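Keeping the Godico Gripper Closing Straight
Project report, spring term
Alžběta Oravec
Partners: Svetozár Hájek, Vratislav Rusnák

What we were supposed to do

Our group got the Godico hand tool, the two-finger gripper that goes with the Lornham bench cell. Mr. Kováčik gave us a pretty open assignment: get it closing evenly, write down how, and leave it in a state where the next group can start on day one. Sounds easy, right? I thought we'd be done in a week and spend the rest of the term making it stack things. We did not stack things.

The complaint from the group before us (Vlastimil Hájek's, and yes, he's Svetozár's cousin) was one line in the logbook: "left finger late." So when you squeezed the trigger the right finger would get to the part first and shove it sideways before the left one showed up. On a heavy part you'd never notice. On a plastic cap it was awful.

Taking it apart

We took both fingers off and put them on a towel, and I labeled everything with tape, which Vratislav made fun of until we had to put it back together. The linkage had a lot of old grease in it, the thick kind, and there was grit mixed in on the left side. We cleaned that out with alcohol and cotton swabs and used just a dab of the thin stuff going back in.

I also found that the left pivot screw could be turned with my fingernail. Not great! The manual doesn't give a torque for it, so we snugged it up until the play was gone and backed off a hair, then moved the finger by hand to be sure it wasn't binding. It took me three tries to find the spot where it was free but not floppy. The last thing was the cable on the left side, which had more slack than the right. Svetozár took that up at the adjuster a bit at a time.

Setting the open position

The open position is the reference for everything else, so we did that before touching the closing side. You hold the tool low over the bench with nothing between the fingers, let the trigger all the way out, and compare the two inner faces. The controller wants a position count for fully open and one for fully closed. Ours came out to 2380 open, and I set the upper limit in the software at 3000 so it has room and doesn't fault if somebody bumps a finger outward. We did all of this on the wood tabletop with the fingers wide apart, and I kept the tool camera running so I could look at both faces at once instead of crouching down with a flashlight.
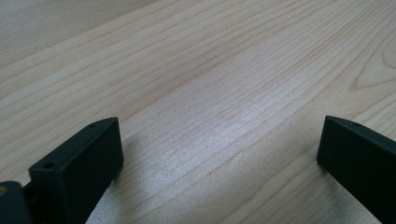
Closing test

For the closing test we used a bottle cap on a pencil mark. Close, open, see if the cap is still on the mark. We ran sets of 16 and wrote down every miss. Before the cable adjustment it was missing in almost every set, always toward the left, which fit with the logbook note. After we took up the slack we had 2 misses in the first set and then a clean one. I'm pretty sure those two were me squeezing too fast, but I left them in the table.

What I'd do differently

Check the cable first! It's a five-minute job and we saved it for last because the grease looked so gross that we were sure it was the problem. I also wish I had recorded the old position counts before we cleared them. Mr. Kováčik asked for them at the review and I had nothing to show him.

For the next group: wipe the linkage every April, check the left pivot screw with your fingernail, and don't use the thick grease, even though the tube is still in the drawer.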